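Chapter 6
Inside the Desktop Computer

In September the repair shop at Drarnholm took in 1,627 used office computers. Most of them had one fault, and in most cases a worker with a screwdriver could find it. This chapter covers the parts you will meet when the side panel comes off, and the order in which to check them.

Start with the power supply. It changes the current from the wall outlet into the lower voltages that the other parts use. Unplug the cord before you open the case. Read the label before you order a new unit, and copy down the ratings and the part number.
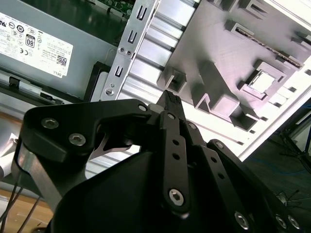 Figure 6.1 Power supply with its label, in an open computer case.

Never open the power supply itself. It can hold a charge after the cord is out. If it fails the test in Section 2, replace the whole unit.

The processor needs more care than any other part in the case. Hold it by the edges and keep your fingers off the contacts. When it is out of its socket, set it in a holder or a tray made for the purpose, away from loose screws.

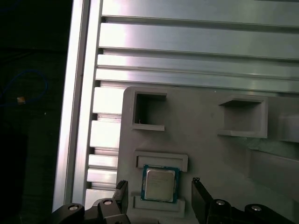
Vass, who read a draft of this chapter, wrote in the margin that beginners should handle a dead chip first, and that the shop at Plamstead keeps around 200 of them for practice. We agree, and the first exercise can be done with any chip that no longer works.

Before you go on, review the safety rules in Chapter 5. You will need a wrist strap, a clean mat and a small container for screws.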